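Vostance clothes swap – minutes, Nov 16, 2022
Present: Reinhold Frerichs (chair), Agathe Leblanc, Pascal Seidel, Damián Mansilla. Wouter Groen from item 2 on. Minutes: Pascal

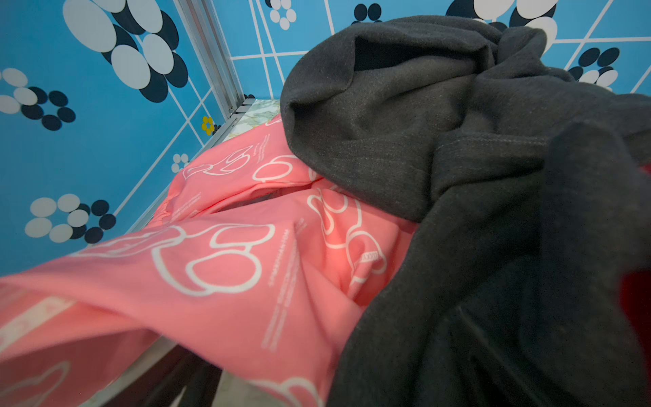
Damián asked whether fleece and thin stuff should go in the same pile at all, as the thin things get buried and come out looking like they've been slept in. At the May swap he had to re-fold half the light tops before doors opened.

1. Sorting
Long talk about this. Agathe for sorting by size only, as last time. Damián for two heaps first, heavy and light, then size. Reinhold asked how much longer that takes. Damián: not much if two people stand at the table and no one wanders off. Agathe not convinced, says people look for size and don't care what it's made of.
Agreed: heavy / light first, sizes after. Try it once, go back if it's a mess.
Heavy = fleece, knits, coats, lined pants. Light = tees, pajamas, blouses, anything printed cotton. Jeans argued over for too long. Jeans are heavy.
Prints to be folded with the print showing. Plain things folded any way as long as the collar or hood is on top.
Inside-out items get turned before folding, not after. Check sleeves and hoods for socks, there's always socks.

2. Labels
Wouter arrived.
Some size labels can't be read any more, others cut out. Last time these went in a box marked "?" and stayed there all day. Wouter suggests holding them against something of known size and pinning a paper tag on. Agathe has tags left over, will bring them. Safety pins, no staples – Reinhold had a complaint about a snagged knit in May.
No brand sorting. Was brought up again by Agathe, voted down again.

3. What we take
Unchanged: clean, dry, no broken zippers. Small holes ok if on a seam, these go to the mending table. Pilling on fleece is fine. Heavy pilling, use your judgement.
Limit is 10 items per person in. Pascal asked about families. Limit stays per person, kids count as persons.
Underwear no. New socks still in the pack yes.
Wet bags get handed straight back at the door, sorry. One damp towel did a lot of damage last time.

4. Room and tables
Cirnport hall confirmed, same side room as before. We get 5 tables. Reinhold wants one kept free for folding the whole time, not to be filled up with late bags. Everyone agreed, everyone agreed last time too.
Rails: 2 from the hall, Wouter to ask Mabaso if they will lend us another. Coats on rails, nothing else on rails, knits stretch.
Mirror still needed. Damián will look in his basement.
Doors open 30 minutes later than in May so sorting can be finsihed before people come in.

5. Mending table
Agathe runs it. Needs thread in dark gray, navy, black and something pinkish, she's got plenty of white. Buttons ok. Wants a proper lamp this time, could not see what she was doing on the dark stuff. Pascal has one with a clamp, will bring it, plus extension cord.
Loose hems and open seams only. No zippers, she was firm on this.
If the line gets long, people leave the item with a name on it and come back.

6. Leftovers
What isn't taken goes to Rurkness the same evening if they can still receive it, otherwise it sits at Reinhold's until they can. Reinhold not thrilled, his hallway was full til summer. Wouter offered half his garage as overflow.
Leftovers get bagged heavy and light too, so the sorting isn't wasted. Write on the bag. Marker that works please.
Anything too worn for Rurkness goes to rags, Damián takes those for the bike workshop. Fleece no good for rags, he doesn't want it.

7. Other
Sign for the door – old one says "swop". Agathe to redo.
Coffee: Pascal. Bring own cup.
Someone asked about music, no.

To do
Wouter – ask Mabaso about rail, clear garage space
Agathe – tags, pins, thread, sign
Damián – mirror, rag bags
Pascal – lamp, cord, coffee, send these minuets round
Reinhold – call Rurkness re drop-off time, hall key

Next meeting: Reinhold will mail a date once he has the key.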